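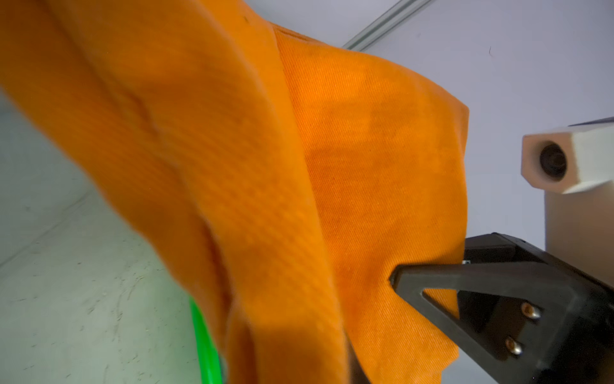
The dyer would rather talk about water. Colour comes second, she says, and most people who ring her up have it the wrong way round, they want to know which packet to buy and they never ask what's coming out of the tap.

She has been dyeing cloth for other people for a long time, the last stretch of it in a unit at the back of Brannigan Yard, between a tyre place and a man who does signs. Curtains, workwear, loose covers, a lot of wedding stuff in spring. No website. We talked in March, standing up mostly, because she had two baths on and kept going off to look at them.

"Hard water, you get scum, you get patches, you get somebody crying on the phone," she says. "Soft water you get away with murder."

The yard's water is hard. So she softens it. Salt, a big grey tank, a noise like someone clearing their throat every few minutes. It cost her £1,488 fitted and she still talks about the bill.

How did she start? Badly. A bedspread in a friend's bath, navy, and the bath stayed navy. Then a job at Purnitell, which did hospital linen and hotel linen and a bit of colour work on the side. She was put on the colour work as the other girls didn't want the gloves.

"They taught me weighing. That's all they taught me, but it's the whole job. Weigh the cloth dry, weigh the powder, write it down. I've got every recipe since then in a book." Books, plural. There's a shelf of them, swollen at the edges. Recipe 568 is a green she is proud of and won't give out.

Purnitell shut the colour side and she bought one of the machines off them. It's still going. New belt, new door seal, otherwise the same.

What do people get wrong at home, then?

She had this one ready. "Too much cloth, not enough pan. It wants to swim. If you can't push it round with one finger it'll come out like a map." Then heat. Most cotton dyes she uses want 60 degrees and want it held there, and people pour a kettle in and wander off. And stirring. "Half an hour of stirring. Put the radio on. They do five minutes and go and have a sandwich."

Polyester she won't touch. Polyester thread is the other one, you dye a cotton jacket black and every seam stays cream, and she has to warn people about that before they hand it over, and they nod, and then they're upset. She has a form now. They sign it.

Asked about oranges and reds she pulls a face. Reds bleed. Oranges fade on the side that gets the sun, and on a curtain thats the side the neighbours see. She rinses a red until the water's clear and then rinses it 3 more times. "You think you've finished. You haven't finished."

There's a fixing agent from Cakum she used to swear by, until they changed the bottle and, she reckons, what was in it. She wrote to them. Got a nice letter back and a voucher. She now uses something else, bought in a drum, and didn't want it named in case they change that as well.

Somewhere in here one of the baths beeped and she was gone ten minutes. Came back with wet sleeves.

Money. It's alright. The wedding work pays for the winter. The Skukora theatre gives her a big order before each show and pays late, and she's fond of them anyway, they once wanted forty yards made to look as if it had been rained on for years and she had a lovely fortnight doing that. Tea, rust, an old scrubbing brush. "Best job I ever had and it looked like rubbish. It was meant to."

Would she take on a trainee? She'd like to. There's no room for a second pair of boots in there, and the landlord wants more for the unit next door than she thinks it's worth, with the roof how it is. She's asked twice. She'll ask again in the summmer, when it isn't raining and he's in a better mood.

Her own curtains are white. Shop bought, never got round to it.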